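06/12/2018
Cisthorpe, bench 2

Wrist-view ablation for Arel, continued. Same green tray as the earlier runs, baskets on the far side of the table. Target for this block is the upright black item, approached with fingers open and the long axis kept vertical. Both views logged at every step. 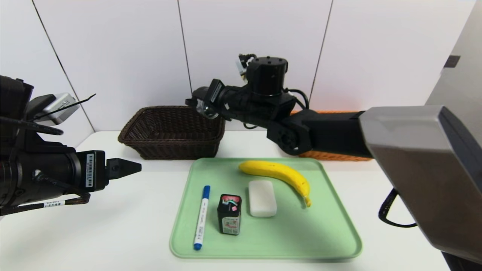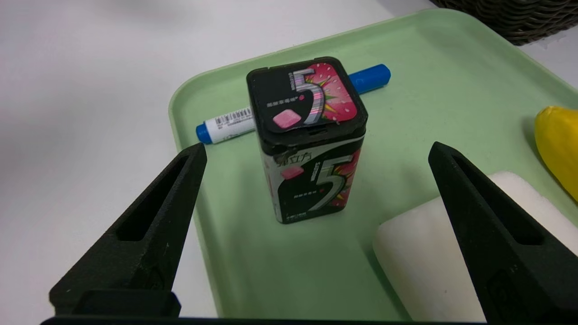 Head, then wrist.

Policy trained on 2000 demonstrations from the Birhane set, no fine-tuning on this tray. Three conditions: head only, wrist only, both. 100 trials each, layout reshuffled between trials from the Statier list so that the conditions see matching layouts.

Successes, head only: 61. Wrist only: 70. Both: 86. Total 217 of 300.

Head-only failures are mostly lateral error at closing, fingers landing on one side of the target and pushing it over. Wrist-only failures come earlier – the arm commits to whatever is nearest at the start and does not recover. With both streams the remaining misses are mixed and I see no single cause yet.

Dropping the wrist stream for the first 5 steps made no difference on a short check. Not enough trials to report. Repeat properly before changing the default.

Calibration last done in April. Redo the head-to-base transform before the next block, then rerun head only. Some of the lateral error may be ours and not the policy's.

Logs are in the shared folder under arel_wrist. Seeds are in the header of each file.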